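Equipment Review: Plisico Round Bowl and Corker Small Dish
Hornovthorpe Household Equipment Office
Last updated: August

The Plisico round bowl and the Corker small dish were submitted for review as everyday tableware for the shared kitchens at Hornovthorpe. Both were assessed over one term of ordinary use. The office bought its own samples at retail price and received no payment from either supplier.

Capacity and handling

The bowl tapers from a wide rim to a narrower base. It is comfortable to hold in one hand when empty, and most reviewers used two hands when it was filled with soup. Residents were asked to use it for cereal, rice, and dry goods, and to record any complaint in the kitchen log. 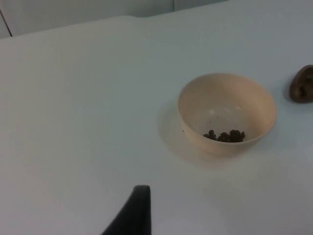

Dry goods were the most common use by a wide margin. Residents kept the bowl on the counter while measuring out beans, seeds, and similar items, and the width of the opening was mentioned favorably in several log entries. The pale, unpatterned interior is a practical advantage for this work. A small heap of dark brown pieces stands out clearly against it, and a stray stone or a damaged bean can be picked out before cooking. The same interior did show tea stains by the end of the term. A paste of baking soda removed most of them.

The bowl went through 104 dishwasher cycles without cracking or warping. The rim stayed even and had no rough spots. One sample picked up fine scratches from a metal spoon, and the office recommends wooden or silicone utensils for mixing.

The Corker dish is a side piece for sauces, salt, or a spent tea bag. Its rounded-triangular outline divided opinion. Finbarr Ó Flaithearta, who supervised the kitchen log, found the narrow end useful for guiding sauce onto a plate. Other reviewers noted that the shape does not stack neatly with round dishes. The caramel brown color is noticeably darker than the peach tone of the bowl, and residents who prefer a matched table setting should take this into account. 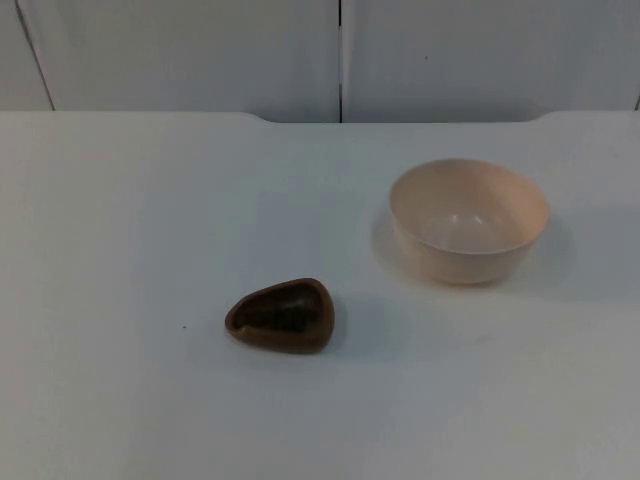
Price and recommendation

The bowl is sold in sets at 159, and the dish in sets at 99. The Nepia bowl reviewed previously costs 200 per set and was heavier in the hand. The office recommends the Plisico bowl for general kitchen use. The Corker dish is recommended for kitchens with open shelf space. Replacement requests should be sent to the equipment office before the start of the next term.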